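Chapter 7
Does Sorting Save Time?

Household manuals love baskets. The Bundotura guide promises a tidy desk from two of them, and we should ask what that promise rests on.
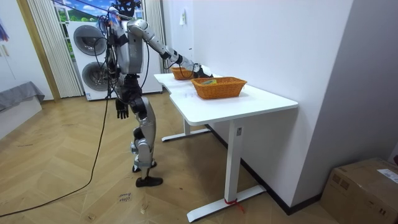

7.1 What counts as sorted

Fruit in one, the rest in the other, says the guide. Fine, until something fits neither.

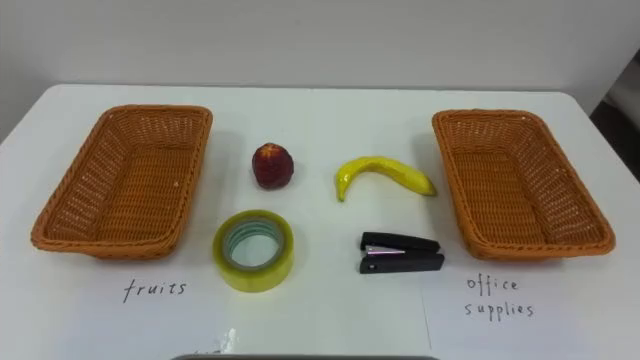 A rule that stalls on four objects won't survive a kitchen.

7.2 Basket size

Bigger is easier, supposedly.
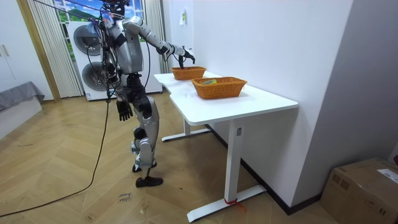

7.3 Counting moves

Pritell logged 361 moves.
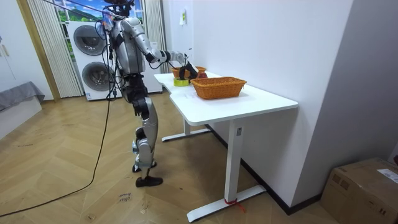

It never says how many were repeats.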